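How to write a pouring task for the simulator club

Written by Hạnh Lương for the Prestdale student robotics club
391 views
40 shares

This page explains how we prepare a pouring task in simulation, from the first idea to the list of tries which you hand in. It is meant for new members who have finished the introduction and can already start the simulator and move the arm with the keyboard. You do not need to know much programming. You need some patience and a notebook.

Before you start

Please make your own copy of the kitchen scene. Do not work in the shared one. Last June two teams changed the same file and we lost the positions of all the objects on the counter. Name your copy with your team name and the word "pour", for example butavska-pour. The Butavska team is used to this joke by now.

Check also that your computer has enough free space. One hundred tries with all the camera views saved can fill a small disk. If you have only an old laptop, save every second try, or ask Tài Lục for a place on the club machine.

Step 1. Write the task in one sentence

The sentence must say which object is held, where it goes and what must be true at the end. "Pour the cup" is too short. "Pour the cup into the bowl and leave the other objects standing" is much better, and a different team can judge it without asking you.

Write the sentence before you place anything. When I was new I placed the objects first and then looked for a task which fits them. I changed my mind four times and the scene became very crowded.

Step 2. Place the objects

Put the target first, then the object which the arm must hold, and then everything else. The other objects are useful, they make the kitchen more like a kitchen, but each of them is also something the arm can hit. Start with few and add more when the easy version works.

Look at the scene from the side and from above. An object can look correct from one camera and still be a little bit inside the counter. When you press play, the physics pushes it out and it jumps. If something jumps in the first second, stop, lift it a small amount and save again.

Step 3. Set the liquid

Our simulator makes liquid from many small particles. With too many particles the program is slow, and with too few it does not flow well. Begin with 60 particles for your tests. When the movement is good, increase to 100.

Do not change the size of the particles and the number of them at the same time. If the result becomes strange you will not know which change did it.

Step 4. Teach the movement

Divide the movement into approach, grasp, lift, move, tilt and return. Save a position for each part. The tilt needs the most care. If the wrist turns quickly, the particles go over the far side of the bowl. I turn the wrist in small parts and wait a short moment between them.

For the grasp, close the fingers slowly and then lift the cup only a little. Wait. If the cup slides, put it down and choose a grasp nearer to the middle of the cup. Make this test every time you change the cup, also when the new cup has almost the same shape.

Step 5. Run the tries

Run 40 tries and move the start position of the cup a little between them. Write down each result at once, with the number of the try. Use only three words: done, partly, failed. If you write long comments you will stop after ten tries. The comments can come later, when you watch the saved views.

A try in which the particles are in the bowl but a glass has fallen is "partly". We had a long discussion with the Timmermans team about this and the rule stays.

Step 6. Choose the views for your report

Every report in the club has three views. 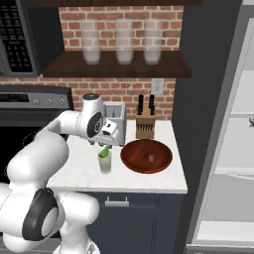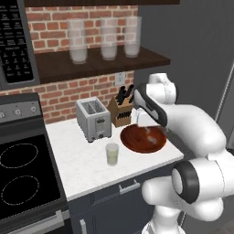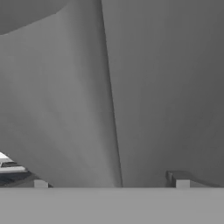 The report itself should be two pages, and the part that the judges of the Nistance student challenge read first is the table of failed tries. Give every failed try a cause, and for each cause name the view where it can be checked. A wide view with the cup tilted over the bowl lets the reader see where the pale streaks fall, so "missed the bowl" can be checked there. The same view has the short glass near the front edge of the counter, and you can use it for the rule about the other objects. From the very close view, with its large plain grey surfaces, I would not try to prove a spill. Write "cause not visible" if you cannot see it in any view. It does not cost you points.

Step 7. Hand in

Put the task sentence, the scene file, the table and the views in one folder. Then ask a member of another team to open it on a different computer and run one try. Many problems are found in this way, mostly missing files.

Common problems

The arm stops before the bowl. Usually the saved position is too far for the arm. Move the bowl nearer, and save the positions again.

The particles shake inside the cup. Make the time step smaller. The simulation will be slower, so do this only for the final tries.

The cup opens a gap to the fingers during the tilt. Go back to Step 4 and repeat the lift test with the cup tilted halfway.

If your problem is not in this list, write to Tài or to me and add your scene file to the message. Please send the scene file also when you think the problem is only in the movement.

6 comments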